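Endale Rainfall Records
Daily gauge readings, Clellatstead and Weltitz

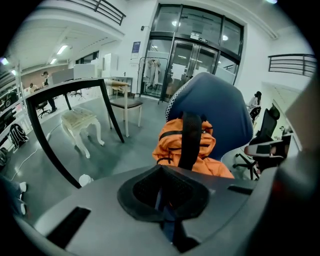 Readings are in millimetres, taken at 9 am GMT and credited to the previous day. One CSV file per gauge, 70 in total. Missing days are left blank; a zero means a dry day.

Known faults: the Weltitz gauge read low for most of December. Those values carry flag 2 and have not been corrected.

Maintained by Huguette Mallet and Vidar Nyberg. Last updated 13 March 2020.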